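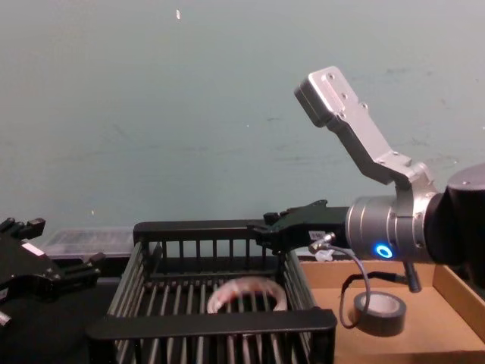 Session four: prophecies, chosen heroes and the people left standing next to them

Right, last week we did maps and made-up calendars, and several of you asked when we'd get to the fun bit. I'm counting prophecy as the fun bit! Please have your copy of The Salt Gate to hand, because I'll keep going back to it.

A prophecy in a fantasy novel is a promise to the reader. On page 35 old Minon tells the village that a child of the river will close the gate, and from then on we're waiting for a gate and a river. The writer can keep that promise late, or sideways, or in a way that hurts, but if it's simply dropped we feel cheated (I certainly did with the second book in the series, and we can argue over that in the pub).

Things to look for as you read:

Who hears the prophecy first, and who hears it second-hand? Vima only gets her sister's version, with a line missing. The missing line turns up on page 127, so mark both places.

How is it worded? Kazue brought in a draft where the prophecy rhymed and everybody else spoke plainly, and I liked that a lot. Boris's was written like a tenancy agreement — also very good, and much nastier.

What does everyone else do all day? Niso is my favourite character in the book and he isn't chosen for anything. He mends harness, he lies to the tax man, and he walks to the gate anyway. When I first taught this I spent the whole evening on Vima and hardly mentioned him, which I now think was daft.

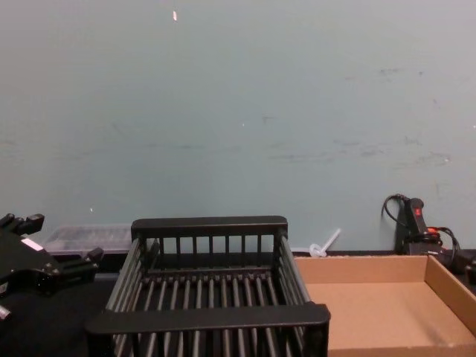 The wall and tabletop, with a gripper at the left.

A word on groups of heroes. Once you have more than five or six, readers start losing track, so give each one a want that clashes with somebody else's. Fulgencio's trick is to write the quarrel before he writes the quest. Try it.

For next time: write a prophecy of no more than 100 words, then a scene of up to 410 in which a person it doesn't mention hears it for the first time. Swap with your partner before Sunday. Haruto and Kimie, you two are paired again, and please do bring the one with the ferryman, I want to know what was in the sack.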